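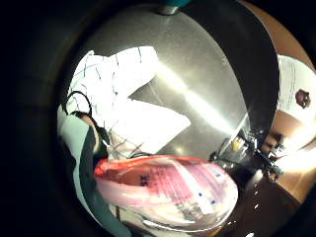
Ballast water filters get less attention than the UV or electrochlorination stage downstream of them, but they account for most of the unplanned stops that ship's engineers report to the makers. The open day at the Filtbridge works in Restden was therefore given over almost entirely to the housing and the screen. The first stop was surface inspection. On a curved piece of brushed stainless steel, the light leaves a long diagonal streak of glare, with the metal going to charcoal where it curves away, and faint scratches and small smudges just below the top edge can be picked out by eye. The Filtbridge acceptance sheet treats the two differently. Smudges are wiped off and the part is looked at again. Scratches on a wetted surface are checked with a fingernail, then with a roughness gauge, and the part is re-polished if the reading is out of limits.

The reason is crevice corrosion. Ballast piping sits full of seawater for weeks at a time, often warm and without flow, and any groove near a seal face is a likely starting point. The works now builds its standard housing in duplex grade and keeps 316L for freshwater and Great Lakes service only. Weld roots are purged with argon, and every housing is pickled before it goes to the pressure test bay.

Screen assembly is in the next hall. The standard element has a 40-micron nominal opening, supported on both sides by a coarser mesh. Visitors were shown an element opened up after a customer return. The fine mesh had failed at the end cap, where the support layers had been trimmed short. The current drawing carries all three layers into the potting compound. Elements made to the older drawing can still be used but should be pulled at the next intermediate survey.

The pressure test bay was running during the visit. Each housing is filled, vented and held at 1.5 times design pressure for 60 minutes with no visible drop on the gauge. The log for the current batch listed 136 housings tested and three rejected, all three for leaks at the drain boss. That boss is welded by hand. A machined forging is being tried in its place.

On delivery times, the sales office was fairly open. Most retrofit orders are tied to a drydock slot, and several of the repair yards it supplies work reduced hours during Ramadan. Units for those yards are shipped a month ahead and stored on site with the nozzles blanked. Owners planning a docking in that period should confirm that the yard has covered storage. The control cabinets are rated for engine room use, not for standing outdoors in a crate. 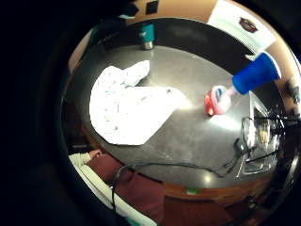
BUSTAU, September – The second half of the program was at the test pontoon in Bustau harbor, reached by bus from Restden in time for the 2 p.m. run. The pontoon draws directly from the harbor, which carries a heavy silt load on the ebb and is a fair stand-in for the river ports where most filter complaints come from.

The unit on test is rated at 300 cubic meters per hour. It was run at full flow until differential pressure reached the backflush set point, 0.5 bar. The suction scanner then started and the pressure came back down within one cleaning cycle. Treated flow dropped while the backflush valve was open, as it does on every filter of this type, and an owner sizing a system from the rated flow alone will load ballast more slowly than planned in silty water. The operators recommend reading the net flow table instead.

The counter on the control panel stood at 159 backflush cycles for the week. On the clear-water curve the same week would have given far fewer. Two points from the discussion are worth passing on:

- Backflush needs a minimum outlet pressure. Where the filter is mounted high and discharges to a double-bottom tank, a back-pressure valve has to be fitted, and this is often missed at the quotation stage.
- The differential pressure lines block before the screen does. Flushing them by hand belongs on the monthly maintenance list.

No data were shown for water with ice slush. Cold-water trials are planned from the same pontoon, and results will be given to attendees on request.

Shares: 14 | Comments: 2

Related
Sizing ballast pumps for a retrofit
Duplex or 316L? Material choice in seawater piping
What surveyors look for in a ballast water record book
Port visit: a floating dock after its life extension

Contact | Advertise | Copyright, all rights reserved | Back to top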